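# How Does a Robot Know Where to Grab?

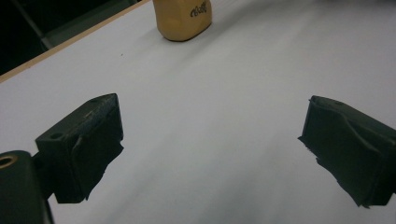
Before a robot can pick something up, its software has to answer a question you never think about: what in this picture is a thing, and what is just background? A computer gets a camera picture as a big grid of numbers. Each number says how bright or how colorful one tiny dot is. The yellow object near the top is easy for you to spot, even though you can only see the bottom of it. The software has to work it out by finding dots that are a similar color and sit next to each other. Then it looks for the place where yellow changes to white. That line is called an edge.

## Shadows are tricky

Edges can fool a program. Look at the soft gray shadow beside the yellow object. It is a different color from the bright part of the table, so a simple program might decide the shadow is a thing too. If it did, the robot would try to grab a shadow.

Programmers have ways to deal with this. One clue is that a shadow often has a blurry border, while a solid object usually has a sharper one. Another clue is that a shadow makes the table darker but doesn't change it to a new color like yellow.

Kobe Jansen writes this kind of software at a small company called Brulter. His program is named Itley. The first version could tell objects from shadows in 77 out of every 100 test pictures. He fixed it by showing the program 1,000 more pictures in December, many of them with lamps in odd places.

## Making a plan

Once the program has found an object, it makes a plan. A plan is a list of small moves:

1. Open the fingers wider than the object.
2. Move forward until the object is between them.
3. Close the fingers slowly.
4. Stop closing when they push against something.
5. Lift.

Step 2 is harder than it sounds. The object has to end up in the gap between the two fingers, and the camera moves when the fingers move. So the program takes a new picture, checks where the object is now, and changes the plan a little. Then it does that again — many times before the fingers close.

Checking and fixing over and over is called a feedback loop. You use one when you carry a full cup of water. Your eyes see the water tip, and your hands tilt the cup back.

## Try it yourself

You need a partner, a table and a plastic cup.

- Close your eyes and hold out your thumb and one finger.
- Your partner gives you short orders, such as "left," "forward" or "close."
- Try to pick up the cup.
- Now try again, but your partner may give only one order at the start.

Which way was easier? The first way is a feedback loop. The second way is a plan with no checking.

*Written by Hanneke Brouwer for the Claeys children's science pages, 2 Feb 2020*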